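We use cookies to remember your preferences. Accept all | Manage settings

Could you sit on a mock jury with us in May?

Hello! I run the Fedum project, a small outfit in Kakarville that looks at how ordinary people make up their minds in court cases, and I'm after 30 people to come and be jurors for a day. You don't need to know a thing about the law. I'd much prefer it if you didn't, to be fair, as the last lot had a retired solicitor among them and the poor woman ended up answering everyone's questions over lunch.

The case is a made-up one about an injury at work. A man is hurt on a night shift, his employer says he was trained properly, he says he wasn't, and you'll hear it argued from both sides with witnesses (local actors, and rather good ones). Then you go off in groups and try to agree on who should pay, and how much.

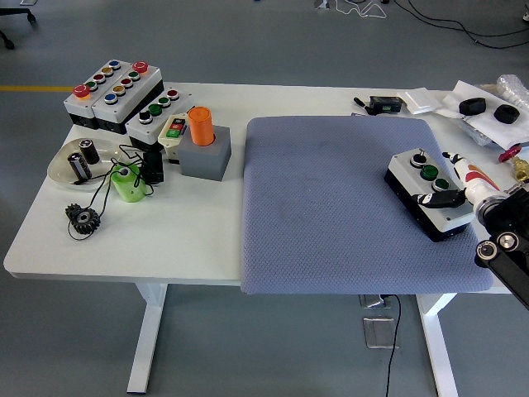

Push-button control boxes on the table, with a gripper by the green buttons.

I should say what the day is like. We start at 9.30 with tea and a form to sign, the hearing takes up the morning, and after lunch you deliberate for up to 2 hours. There's a bundle of papers, 137 pages of it, and you're welcome to read the lot but I've put sticky tabs on the bits that matter. With breaks you'll be with us for seven hours. Please don't book a dentist for four o'clock!

You can apply if you're over 18, live within a bus ride of Kakarville and are happy to talk in front of strangers. Quiet people are very welcome, I was one myself. I can't take serving police officers, magistrates or anyone with a claim against an employer going on at the moment.

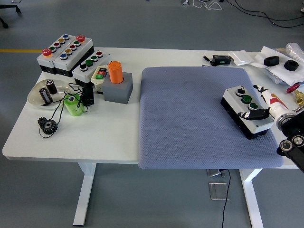
We pay a flat fee for the day plus your bus or train fare, and lunch is on us. If you have children or look after someone, tell me and I'll see what we can do about the cost of cover. The hearing room is on the ground floor, there's a hearing loop, and I can send the papers in large print if you ask a week ahead.

We're running the same case with a group in Bragança later on, in Portuguese, and I'm dying to see whether they come down the same way. Everyone who takes part gets a copy of the write-up.

To put your name down, fill in the short form on the Wisus sign-up page or pop a note through our door. Tell me your age, your job and whether you've ever been on a real jury (fine if you have, I just need to mix the groups up a bit). I'll write back either way, usually in the evening.

© Fedum, Kakarville | Contact us | Privacy | Back to top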